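Ellcombe Evening Classes
Home Repair and Reuse, Unit 4: Sorting and Cleaning Used Sheet Goods
Handout for students, September 2019
Instructor: Siiri Partanen

Bring this handout to both meetings of the unit. The reading from Unit 3 (fasteners) will come up again in the second hour, so look over your notes on screws and wall anchors first.

1. What we mean by a panel

In this unit a panel is any flat, stiff piece that was made to cover something, close something or hold things up. Cabinet backs, shelves, drawer bottoms, closet doors and whiteboards all count. Fabric-covered boards do not, and neither does glass. We treat glass in Unit 6.

Most used panels that reach the Larnero salvage store are white or nearly white. They come out of offices and rental apartments, where white was the cheap choice. White shows every mark, and people throw out a lot of sound panels that only look bad. Last April the class went through 67 pieces at Larnero and set aside 13 that could not be used at all. The rest needed cleaning, trimming or a coat of paint.

2. Checking a panel before you take it

Do the checks in this order.

Edges first. Run a gloved thumb along all four sides. A swollen edge means water got in, and a swollen panel will not go flat again. Trim it off if there is enough width left, or leave the piece behind.

Flatness. Hold the panel up at eye level and look down the long side. A slight bow is fine for a cabinet back, where it will be nailed down. It is not fine for a shelf.

Corners. Crushed corners can be filled if they will be painted. Loose corners on a laminated piece usually mean the glue is failing elsewhere too.

Surface. Look at it under a lamp held low and to one side. Overhead light hides scratches. Turn the panel and look again from the other end.

Size. Measure and write it on masking tape, not on the panel. The shelf we are building takes a piece at least 600 mm long. (Larnero labels everything in millimeters. Use the metric side of your tape all through this unit and you will save yourself the arithmetic.)

3. Kinds of marks

Sort the marks before you pick up a cleaner. Each kind gets its own treatment, and the wrong one can set the stain.

Specks and spots. Small brown spots may be food, drink, rust, insect dirt or old glue. Wet a cloth with warm water and a drop of dish soap, lay it over the spots for five minutes, then wipe. If the spots stay, try baking soda paste on one of them and check for dulling before doing the others.

Pencil. A soft white eraser takes off most pencil. Do this while the surface is dry. Water turns graphite into a gray smear that is harder to lift.

Pen. Rubbing alcohol on a cotton ball, dabbed and not rubbed. Change the cotton often. On a painted surface try a hidden corner first - alcohol softens some paints.

Smudges. Usually hand grease. Soap and water.

Shadows and yellowing. If a darker band moves when you move the lamp, it is only shading. If it stays put, the color itself has changed and no cleaner will bring it back. Plan on paint.
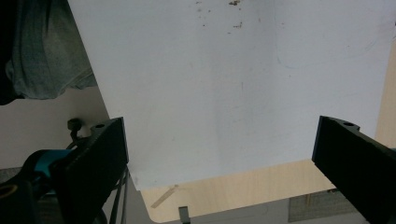
Fig. 4.1. Off-white panel with small brown stains near the top and faint grayish lines like pen or pencil on the right half.

For a surface like the one in Fig. 4.1, test the gray lines dry with the eraser in one small place. If nothing comes off, go to alcohol. Leave the brown spots until after that, and keep the wet cloth away from any line you have not tested.

4. Materials for the second meeting

One panel of your own, any size you can carry
Two cotton cloths, washed, no fabric softener
White eraser
Dish soap, baking soda, rubbing alcohol
Masking tape and a pen
Sandpaper, 100 grit, one sheet

Primer will be on the bench. We use Baran for bare edges and Fudska for faces. Do not swap them.

5. Written work

Fill in one check sheet for your panel: size, condition of edges and corners, kinds of marks found, what you tried and what happened. Half a page is enough. Hand it in at the start of Unit 5 with your name on the back of the sheet.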